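Table Linens: Gallery

Photos from the dining room at Bimton, added 7 Sep 2021. Assunta Zanetti put the tables back in order in August, when the cloths came out of the linen closet for airing and folding. Most are used on the long table by turns. The patterned ones go on the smaller tables at the back.

Kieran Mulcahy took over the labels this year. Each cloth has a number sewn into the hem, and the same number is on its shelf. If you borrow one, please return it to that shelf, folded in quarters. Page 2 of the gallery has the napkins and runners.

Cloth 8

Gray-blue, with the decoration set in bands. There is a rust-brown star shape on a plain area, then dark brown and cream bars and a row of mustard-yellow triangles. The bigger diamonds and triangles come after those.
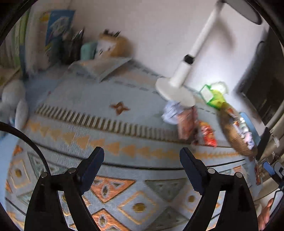
Cloths on loan

Cloth 10 is with Ermanno Pace.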